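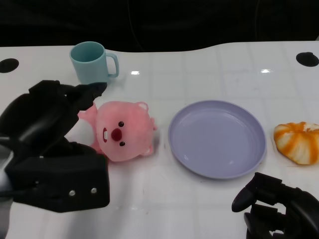
Getting tea and coffee stains out of mugs (and keeping them out)

I love a good cuppa and I drink far too many of them, so brown rings are a permanent fact of life in my kitchen. The good news is that nearly all of them come off with things you've already got in the cupboard, and it's quite a satisfying job once you get going! I had a big session at the sink last weekend and thought I'd write down what works for me.

Start with bicarb

Tip a teaspoon of bicarbonate of soda into the mug, add just enough water to make a paste, and rub it round with a damp cloth or your finger. Leave it for ten minutes if the stain is an old one. Rinse well, because a gritty first sip is horrible. This does for everyday tea rings on china and stoneware, and it's gentle enough for most plastic mugs too (try a bit on the base first if you're fond of it).

Don't use the green side of a washing-up sponge on plastic. It leaves tiny scratches, the tea settles into them, and next week the ring is back and darker than before. I ruined a lovely picnic set that way.

For the really bad ones

Denture tablets! My neighbour Mairéad Dunne put me on to these and I've never looked back. Fill the mug with warm water, drop one in, go and do something else for an hour. Then wash it properly with soap and rinse it twice. They're brilliant for flasks as well, where you can't get your hand down to the bottom. Leave the lid off while it's fizzing, please, as a sealed flask can build up pressure.

White vinegar is the one for limescale, that chalky film you get if your water is hard like ours. Half vinegar, half warm water, leave for half an hour, rinse. Never mix vinegar with bleach, or use one straight after the other.

Smells and lids

Plastic holds on to smells, coffee above all. Fill the mug with warm water and a big spoonful of bicarb and leave it overnight. If it still whiffs in the morning, dry it and stand it on a sunny windowsill for a day or two with nothing on top.

Travel mug lids are usually the culprit when everything tastes stale. Most have a rubber ring that pulls out with the handle of a teaspoon. Take it out, wash it, scrub the groove with an old toothbrush and let both parts dry separately. I hadn't taken mine out in months and I'll spare you the details.

Rings on the table

Coffee left to dry on a white tabletop can look dreadful, but a warm soapy cloth laid over it for five minutes shifts most of it. If there's a shadow left, use a dab of that same bicarb paste, very lightly, and wipe in circles. Go easy on a shiny finish, as too much rubbing will dull it. Waxed or oiled wood is a different matter altogether and wants its own page, which I'm hoping to get written in March.

Little habits that help

Rinse the mug as soon as you've finished, even if you're not washing up till later. Cold water from the tap is enough. Take the teabag out once it's brewed. And if you store your mugs stacked, pop a square of kitchen paper between them so the rims don't chip or stick.

Lorcan Cronin wrote in to ask about the metal marks spoons leave inside white china, those thin grey lines. Cream cleaner on a soft cloth does it, Lorcan, with a bit of patience! Keep it away from any gold trim, mind. Yareli Arriaga swears by plain toothpaste for the same thing. I tried it on my oldest mug and it worked nicely, although the next cup did taste faintly of mint.

Posted February 2018

We use cookies to give you the best experience on our site. By carrying on, you agree to our use of cookies. OK | Read more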